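Kemdale Desktop Gripper Kit: equipment review
Prepared for the Pennington teaching workshop, December 2019
Reviewer: Wanda Lindqvist

The Kemdale kit was assessed as a possible purchase for the 2020 equipment budget. The basic price is £500 per station, excluding delivery. Dolilance, the supplier, quotes 14 working days for a complete kit and 40 for replacement motors.

The trial covered short handling tasks with small, light objects on a dark tabletop. The blue gripper was tested with its cables left exposed. 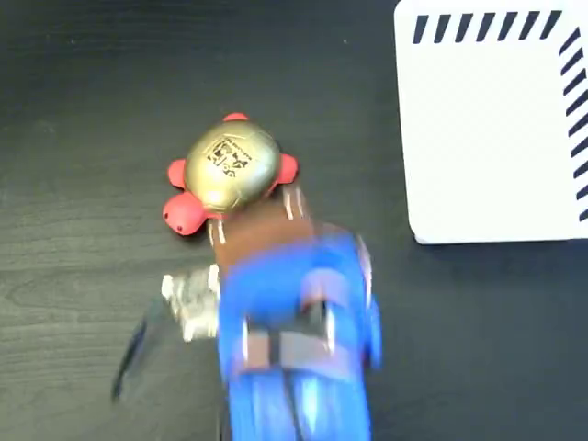 A gold-shelled toy turtle at the gripper's upper end. 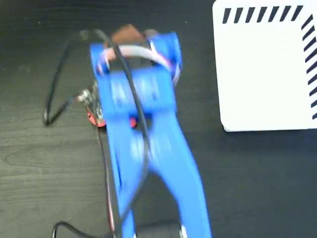
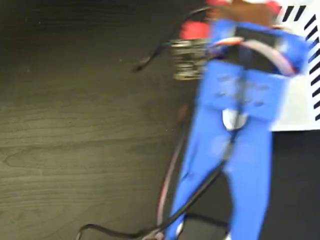
Exposed cabling is the main reservation. Departments should allow for clips, sleeving and a spare set of leads, none of which the supplier includes. The assembly guide is clear on the mechanical parts but weak on wiring, and two of its drawings refer to an earlier version of the bracket.

The Nisamgate model was considered for comparison. It has an enclosed arm and a longer warranty, but its price would limit the workshop to a single station.

Demetrius Whitfield has confirmed that six Kemdale stations, with spares, can be met from budget line 3013 at a total of £3,400. Purchase is recommended on that basis. Motors should be ordered with the first delivery, and the supplier should be asked for a corrected wiring guide before payment is released.

Rating: four out of five for value, three out of five for documentation.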